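KIDS' SPORTS DESK | Ask a Hard Question

Do soccer players really run that far?
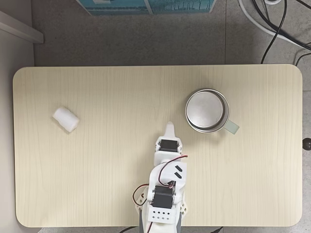

You hear it in almost every big match. A number pops up on the TV and the announcer gets excited: this midfielder has covered more ground than anyone else! She must be the hardest worker out there!

Must she? Let's be a little suspicious.

First, where does the number come from? Many players wear a small tracker in a vest under the shirt. It picks up signals from satellites and keeps working out where the player is. Other teams use cameras high up in the stadium. A computer joins all the spots together, like a dot-to-dot puzzle, and adds up the length of the line.

Dot-to-dot puzzles have a problem, though. If a player zigzags between two dots, the computer may draw a straight line and miss some of the running. If the dots wobble, it may add running that never happened. A tracker lying on a bench can "move" a little if the signal is poor.

Asmaa Erraji coaches the under-12 team at Vadby, and in August she tried a test. She put two trackers on the same player, Aravind Rao, and asked him to jog up and down the field. One tracker said 687 meters. The other said 200 more than that. Same legs, same grass.

"So which one was right?" Aravind wanted to know. His coach couldn't tell him. She hadn't measured the route with a tape, so maybe neither one was.

Now suppose the number is perfect. What does it tell you? It tells you how far someone went. It doesn't tell you why. A defender who stands in the right place may hardly need to run at all. A defender who is always in the wrong place has to chase the ball all afternoon, and gets a lovely big number for it.

Goalkeepers come out worst of all. Would you call a keeper lazy for staying near the goal?

Watch out for "100 percent effort" too. People in sports say it all the time. Ask them what they measured. Heartbeats? Sweat? Usually the answer is that the player looked tired.

None of this makes trackers useless. A coach can compare a player with herself, using the same tracker week after week, and see if she is slowing down after an injury. That's a fair question to ask a tracker.

The next time a number shows up on the screen, try asking who measured it, how they did it, and what was left out. Then go back to watching the ball.

Ullero Young Readers | Contact us | © 2022 | Back to top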